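Support > Manuals > Bladder Diagnostics > Flotelach FT Series

Home | Products | Manuals | Service | Training | Contact

Flotelach Uroflow Meter: Set-Up and Operating Guide
Posted Monday, October 14, 2019, by Kravchuk Technical Publications

Section 4. Installing and checking the flow sensor

4.1 Scope

This section covers placement of the flow sensor, zeroing, the volume check and the first patient recording. It applies to units with software version 2 or later. Charging of the base unit is covered in Section 3. Use with pressure catheters is covered in Section 7 and requires the Prurov interface box.

The procedure must be carried out by staff trained in urodynamic testing. Results from a unit that has not passed the volume check in 4.4 must not be entered in a patient record.

4.2 Placing the sensor

1. Set the sensor plate on a hard, level floor. Do not use carpet or a rubber mat.
2. Turn the four feet until the bubble sits inside the inner ring.
3. Place the commode frame over the plate. No part of the frame may touch the plate.
4. Fit the funnel to the frame and lock both side clips.
5. Set an empty collection beaker on the plate, centered under the funnel outlet.
6. Run the cable behind the frame and fasten it with the clip supplied.

CAUTION: Do not lift the sensor by its cable. A damaged cable can give a steady false flow reading.

NOTE: The funnel outlet must sit above the rim of the beaker. If the funnel rests on the beaker, part of its weight is read as volume and the curve will drift.

4.3 Zeroing

1. Switch on the base unit and wait for the READY light.
2. Press ZERO with the empty beaker in place.
3. Wait 30 seconds without touching the frame or the plate.
4. Confirm that the display shows 0 ml and 0.0 ml/s.

If the volume reading moves during the wait, check for air from a vent or fan directed at the plate. Repeat from step 2.

The unit must be zeroed again whenever the beaker is changed. Beakers of the same type may differ in weight.
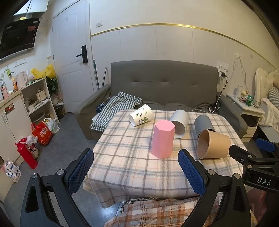
Altgate Outpatient Urology asked whether the zero step could be skipped between patients if the same beaker was emptied and put back, as their morning list left little time for it. It may not be skipped. Fluid left on the walls of the beaker is enough to shift the starting volume, and the error carries through to the voided volume on the report.

4.4 Volume check

Carry out the check at installation, after any move to another room, and once a month. Use clean water at room temperature and a measuring cylinder with a current calibration label.

1. Zero the unit as described in 4.3.
2. Select SERVICE, then VOLUME CHECK.
3. Pour 335 ml of water through the funnel in one steady stream.
4. Wait for the tone, then read the volume on the display.
5. Compare the reading with the limits printed on the sensor label.
6. Press ACCEPT if the reading is within limits. Press REJECT if it is not.

After a rejected check, empty and dry the beaker and repeat once. After a second rejection, remove the unit from use and contact Kravchuk service.

CAUTION: Never load the plate above 1,390 g, including the beaker. Overload may damage the load cell without showing an error code.

4.5 First patient recording

1. Enter the patient ID and select sitting or standing.
2. Zero the unit.
3. Ask the patient to void when the bladder feels normally full, and to aim for one area of the funnel.
4. Press START and leave the room. Recording begins with the first measured flow.
5. When the patient has finished, press STOP. The curve, peak flow, average flow, voiding time and voided volume are shown.
6. Measure residual urine by ultrasound, following local procedure, and enter the value by hand.

NOTE: Sharp narrow spikes on the curve are usually caused by movement of the stream or a knock to the frame. Read the peak flow from the smoothed curve and mark the report "corrected by hand."

4.6 Cleaning after use

Discard single-use beakers. Wipe the funnel and plate with a disinfectant from the list in Appendix B. Do not immerse the plate or spray liquid at the cable entry. Allow all surfaces to dry before the next zero.

Previous: Section 3, Power and Charging | Next: Section 5, Printing and Export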